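Equipment plan, two-arm cells: speaker notes
Tue 27 January, Menaka Khondokar

Slide 1. Scope
Request covers the second bench at Dridby. Decision needed today is the arm pair and the fixed camera mount. Grippers can wait until September.
Blair has the spreadsheet open if people want line items. Do not read them out.

Slide 2. What we budget per cell
Arms, controllers, frame, curtain, lighting, cabling, spares. Last year we left out spares and curtain and went back for more money twice.
Spare finger sets: 14 per cell per year. Unit cost is small, lead time from Hoekstra is not.
Objects and fixtures: flat 200 a quarter. Lionel asked for more. Answer is no until he logs what gets replaced.

Slide 3. Quotes
Three quotes in: Hoekstra, Kernby, Plundmont.
Kernby is lowest on hardware but excludes installation. Add 1,000 for the frame work and it lands level with Plundmont.
Hoekstra includes training days we would not use. Kasun is asking for them to be struck out.
Pause for questions on warranty terms.

Slide 4. Current bench
Point out the reach. Left gripper is down at the red loop in the gray bowl, right arm is held high over the gap between the box and the cup. Both have to share one row of objects, so arm spacing goes in the spec as a hard number.
Mention cable routing on the left arm. It runs low, near the objects. New spec asks for routing along the arm body.
Bracing wires behind the bench: same arrangement requested for the new frame.

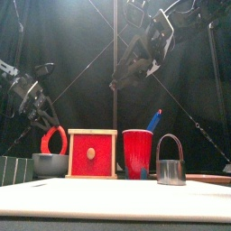
Slide 5. Schedule and asks
Order placed after sign-off, frame first, arms second. Nilmini owns the floor plan and the power drop.
Ask 1: approve arms and mount.
Ask 2: hold the gripper money in reserve.
If time runs short, skip to Ask 1.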